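The Little Ferry That Flies, and My Morning Aboard It

I have been meaning to write this since November, and I apologize to the two or three of you who wrote asking if I had fallen into the lake. I had not. I did go across it, though, and at a speed I have never crossed any water before, so let me back up and tell it in order.

Those of you who have been reading for a while know that I grew up taking the old ferry to Cokport. It was a fat, slow, friendly boat that smelled of diesel and wet dog, and my grandmother used to say you could knit a sleeve before you reached the other side. (She did, more than once. I had the sweaters to prove it.) It carried 127 people if everyone was willing to stand close. When they retired it I was sadder than I had any right to be, considering I hadn't ridden it in years.

Then in the fall my old college roommate Rania Farah called. Rania studied naval engineering while I was busy changing majors, and she now works for a small outfit called Plirkum that builds hydrofoil boats. If you don't know the word, a hydrofoil has something like wings under the water. Once the boat gets going fast enough, the wings lift the whole hull clear of the surface and you go skimming along on top of these thin little legs. The idea is very old, older than my grandmother's knitting. What has changed is that the motors are electric now and a computer adjusts the wings many times a second, so the ride stays level even when the water doesn't.

Rania said they were taking passengers on trial runs and would I like to come. I said yes before she finished the sentence.

I got to the dock at 6:40 in the morning, in the dark, wearing far too many layers. Samer Saab was the pilot. He used to drive a tugboat and has the calmest voice I have ever heard on a human being. He showed me where to sit, told me to keep my coffee in the holder until we were up, and off we went, puttering along like any other boat. I remember thinking, well, this is nice but I could have stayed in bed.

And then we rose! I don't have a better word for it. There was a soft push from underneath, the slapping noise against the hull went away, and it got so quiet that I could hear the zipper on Rania's jacket clinking. I looked back expecting a big white wake and there was hardly anything, just two thin lines drawn on the water. Samer said I could drink my coffee now. I did, and I didn't spill a drop, and anyone who has had lunch with me knows what that means.

I asked a great many questions, most of them silly. What happens if you hit a log? (There is a part that is meant to give way, and a sonar that is meant to see it first.) What about ice? Rania made a face at that one. They don't have a good answer for ice yet, and I liked that she said so. The battery pack comes from a company called Umimex and weighs 2,179 pounds, and she told me the exact number as proudly as if it were a newborn. Every pound matters when you are trying to lift a boat out of the water, and they have spent a whole year shaving bits off brackets.

By the time we tied up on the Cokport side the sun was out and I was starving, so we went to Masri, the bakery by the landing, which I am happy to report still makes the cheese pastries with the burnt corners. We sat for two hours. Rania drew foils on a napkin for me, first the kind shaped like a V and then the kind shaped like an upside-down T, and I have kept the napkin.
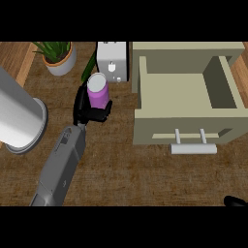
Green leaves and warm wood, my favorite combination for the short days.

I don't know if the service will really start next summer. The county still has to decide about the dock on our side, and there is a perfectly reasonable argument going on over the price of a ticket. My neighbor thinks the whole thing is a toy for commuters with money. He may have a point, and I told Rania so, and she said they think about it too.

But I will be buying a ticket on the first day if they let me. I'd like to try it with my knitting along, although I suspect I would only get as far as the cuff.

Next time I'll post the recipe for the lentil soup, I promise. Several of you have been very patient about the soup.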